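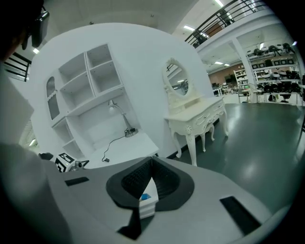
Friday, 8:40. Stesinia shoreline mapping, notebook 2

Picked up where I stopped on the island outline. The Bernitz survey sheet and the Clerkum sheet disagree on the north shore, and I have spent most of the week finding out why. Bernitz drew the shore at the high lake stand and counted the reed flats as water. Clerkum drew it in the dry season and counted the flats as land. Both areas are correct for the day they were surveyed, so neither goes in the gazetteer entry without a stage note.

Working figures, digitized twice from the Clerkum sheet and averaged:
Area, reed flats included: 470 sq. km
Longest axis, Orakzai landing to the south cape: 80 km
Widest crossing: 13 km, measured square to the long axis

Second digitizing pass came out slightly larger than the first. The difference is all in the two inlets east of Orakzai, where the line weight on the scan is heavier than the inlet mouths. I closed both mouths at the narrowest point and treated the water behind them as lake. Jamshid Shahbazi wants them treated as lagoon and kept inside the island polygon. His argument is that the bars are dry long enough each year to walk across. I have no objection, but then the same rule has to be applied on the west side, and the west side has more bars than anyone has mapped properly.

Place names. The older sheet puts Orakzai on the point; the newer one puts it at the landing, a good walk inland of where the pier is drawn. Census list gives one village only. I have set the label at the landing and entered the point as unnamed. To be changed if the parish list says otherwise.

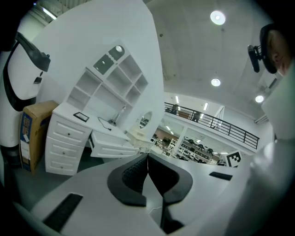

Villages: 13 on the census list, all on the coast road except the two in the interior saddle. The coast road itself is broken on both sheets where it meets the cliff section. People there go by boat, according to the ferry schedule, which has a stop on either side of the gap and none between. Drew the road as two segments and did not join them.

Relief is still poor. Contours on the Clerkum sheet are form lines below the saddle, no spot heights. Do not use them for slope. The Bernitz sheet has a proper summit height but in a datum I can't identify — the margin note is trimmed off our copy.

11:15. Reprojected everything and reran the area. No change worth recording.

Open:
Ask Jamshid for an untrimmed copy of the Bernitz margin.
Decide lagoon rule, then redo both shores in one sitting.
Check ferry stops against the August schedule, ours is the winter one.
Lake stage for the Clerkum survey dates. The gauge log has a gap in the same month, so may have to interpolate from the outlet record.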